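Why Does a Cutting Board Have a Ditch in It?

Have you ever run your finger around the edge of a cutting board and felt a little dip? It goes along one side, swoops around the corner and keeps going. It looks like a tiny racetrack! Marbles roll around it very nicely (ask first, and wash the marbles).

That dip has a name. It is called a juice groove, and it has a job to do.

Think about a watermelon. It is full of juice, and the juice is locked up in millions of tiny cells, like water balloons too small to see. When a knife goes through, it pops a whole line of them at once. Out comes the juice! It runs across the flat board looking for somewhere lower to go. Without a groove, the next stop is the counter, and after that the floor, and after that your socks.

With a groove, the juice falls into the ditch and stays there. Farmers do the same thing with fields. They dig a ditch along the side so that rainwater has a place to collect. A cutting board is a very small, very flat field.

Tomatoes, peaches, oranges and roast chicken are all good at filling up a groove. Bread is not. Bread fills it with crumbs, and then you have to chase them out with a brush.

Is bamboo a kind of tree?

Lots of cutting boards are made from bamboo, and here comes my favorite part. Bamboo is a grass! It belongs to the same big family as the grass in the park, and as wheat and rice and corn. It just got carried away. Some kinds of bamboo can grow close to three feet in a single day. If you grew that fast, you'd need new pants by lunch.

But wait. A bamboo stem is a hollow tube, like a drinking straw. How do you make a flat board out of a straw?

First the stems are split the long way into strips. The strips are planed, which means shaved until their sides are flat. Then they are lined up next to each other, glued and squeezed hard in a press until the glue sets. Now you have one wide, solid piece, and a cutting tool can carve the groove and round off the corners.

You can be a detective about this at home. Look closely at a bamboo board and you will often see the strips, side by side, some a bit darker than others. Each strip came from its own bit of stem, so the colors don't quite match. If the board has swirly rings or knots instead, it probably came from a tree.

Stripes on the board, squiggles on the counter

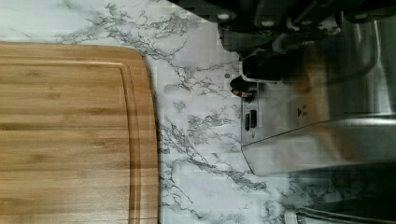
Reading time: 4 minutes (5 if you stop to go look at your own counter)

Look at the honey-colored board and follow its groove around the corner. Can you find the strips? Now look at the counter next to it. Those gray, jagged lines are a marble pattern, and they look a lot like cracks, or lightning, or a map of rivers.

In real marble, lines like those are called veins. Marble starts out as limestone, deep underground, where it gets squashed and heated for a very, very long time. If there is some clay or sand or other stuff mixed in, it can end up as dark streaks running through the pale rock. People like the look so much that they also make counters from other materials and give them marble patterns. It can be hard to tell which is which just by looking!

Stone is a bad place to cut food, though. It is so hard that it makes knives dull in a hurry. A board is softer, so the knife edge gets a gentler landing - and the counter doesn't get scratched.

Try it: the great groove test

You need a cutting board with a groove, a spoon, a cup of water and a towel. Put the board on the towel. Drip one spoonful of water near the middle, then lift one side of the board just a tiny bit. Watch where the water goes. Keep adding spoonfuls. How many does it take before the groove spills over? Write down your guess before you start.

When you finish, dry the board and stand it on its edge so air can reach both sides. Bamboo doesn't like sitting in a puddle. It can bend or split - even a grass that loves rain has its limits once it's a board.

Last updated in November
Contact Burkita Kids | © Burkita | Back to top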